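Notebook – countertop sealer tests, entry for 2021-11-13

Sample board 6, second coat of Ravn sealer over the gray-brown stock. Iresha and I both in.
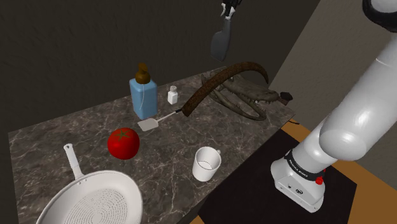
Marbled top, dark with pale veins. Render. Soap dispenser and white stoppered bottle toward the back.

First coat went on Thursday and was still tacky at the corners yesterday evening. Left the heater on low overnight. No tack this morning, so went ahead. Scuffed with the gray pad, wiped down twice with a barely damp cloth, let it stand 20 minutes before coating.

Mixed 268 g total, which was too much. Wrote the amount on the cup and threw out what was left. Next time mix half and make more if needed.

Foam roller left bubbles again near the long edge. Tipped off with a dry brush and most of them closed. The Liletska roller is better than the Flemico one but sheds for the first few passes. Roll it over masking tape before use.

Stain tests on board 4 (single coat, two weeks cured):
Coffee – nothing after one hour, faint ring after overnight.
Lemon juice – dull spot, can feel it with a fingernail.
Cooking oil – wiped clean.
Dish soap, undiluted – slight haze, came off with water.
Red wine – forgot to cover it, dried up. Repeat.

Lemon is the problem. Tươi Nông thinks the single coat is too thin to judge and wants the same test on a two-coat board before we drop the product. Fair enough. Board 6 will do for that, but not before the end of November.

Also tried the Runby paste wax on the back half of board 3. Looks good, smells for days, water spots in ten minutes. Not going further with it.

Room was at 40 percent humidity when I started. Did not check at the end.

To do:
Order more gray pads.
Cut two more blanks from the offcut behind the door.
Label boards on the underside, the tape keeps coming off the front.
Ask Iresha where the small scale went – used the big one today and it jumps by 2 g.

Heater off at 4.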